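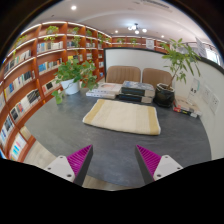 About Trenley

Trenley is a linen service for hotels and guest houses. We wash, dry, fold and deliver towels, sheets and table linen for 133 customers. Hsiu-ying Hung started the company with 2 washing machines and a van, and she still runs it.

Until last June all folding was done by hand. Small towels now go through an automatic folding line, and robot arms stack the finished pieces for packing. Large sheets and anything with a fringe are still folded at the tables.

What changed for our staff

No jobs were cut when the line came in. Five people moved from folding to other work. Shuk-fan Fu, a folder for most of her time here, now runs the line on the early shift and trains new operators. Two others went to quality control, where they check for stains and torn hems. The rest work in mending and dispatch.

Pay for line operators is one grade above the old folding rate. Training is done on paid time. Staff who prefer table work can ask to stay there, and several have.

The line stops more often than we would like, mostly on damp towels. Tien-fu Ng looks after maintenance and keeps the fault log, which anyone on the floor can read and add to.

Working here

Open positions are posted at the front office and on our jobs page. Applicants do not need experience with machines.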